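Home Projects Talks Schedule Contact

Speaker notes — "Do I trust the simulator?"
Rurkcombe shared workshop, November meet

Start without the slide. Say who I am, say the arm is called Elden, say it still can't put the dishes away. Wait for the groan.

Elden is a two-finger gripper on a home-built arm. Seven joints, 3D-printed, second-hand motors. I've spent $400 on it and I'm not proud of the colour. Essam Shawky talked me into rehearsing everything in simulation first. His argument was that broken parts are free in there. Fair enough. My argument is that so is success.

Read out the numbers slowly. 153 grasps tried in the sim, 42 on the bench. I'm not giving percentages because the two sets weren't the same objects, and anybody who shows you a tidy chart from a home build should be asked what they left out.
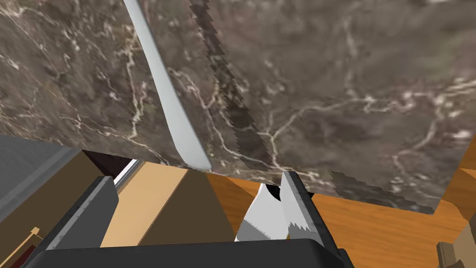 Textures next. You get marble and wood grain for nothing, and the room looks lovely at a glance. It tells you very little about friction. I had a veined brown slab that behaved like a wet bar of soap until I found the setting, and then it behaved like sandpaper. Neither one is my kitchen bench.

Lighting, same complaint. Soft and even all over. My garage has one fluoro tube and a window facing west — after four in the arvo the real camera sees mostly glare.

Mention the Begović grip pads. Swapped them in, liked them, can't prove they helped.

Somebody will ask about Zania. It's the planner I wrote over winter. It plans well and it's far too sure of itself. Offer to show the logs after, don't open them on the projector.

What I'd still use the sim for: checking reach, catching self-collisions, finding out the cable's too short before you've crimped it. What I wouldn't: anything that depends on how hard a finger squeezes.

Leave ten minutes for questions. Bring the spare power supply.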